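The Yellow Jacket Has to Go Somewhere

My closet is 40 inches wide, and I mention this only because my sister thinks I should stop buying coats.
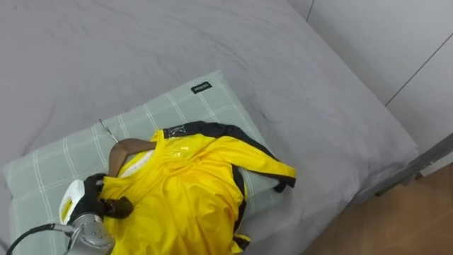

It's August, which in Almont is when sensible people put away their outerwear. I did the other thing and took all of it out. The plan was to lay every jacket on the bed, hanger and all, look it in the collar, and decide whether it had earned its spot on the rod. I own 11. One of me, 11 jackets.

The yellow one went first, since it's the one I feel guilty about. I bought it for a trip to Retamal, where I was promised rain and got six days of sun. It's very bright and a little shiny, with black trim and black cuffs, and I look like a highway worker in it. Strangers have asked me for directions. I've given them, too.

Lucinda Iwasaki, who has opinions about closets and will share them by phone, told me to put it in the donate bag. I said it was on a good wooden hanger. She said the hanger could stay. I hadn't thought of splitting them up.

The trouble with using the bed as a sorting table is that you've set yourself a deadline. I started Wednesday after lunch with the comforter off and the gray sheet on, feeling brisk. By nine that night I was moving coats to the chair so I could get at my green plaid pillow, and by morning I was moving them back - a system, if you squint.

Final count: two to donate, one to my sister (she asked, after all that), eight back in the closet. The yellow one is in the eight. It's on the far left, next to the wall, sleeves tucked in so the door will close. Rain is forecast for the weekend and I've already checked twice.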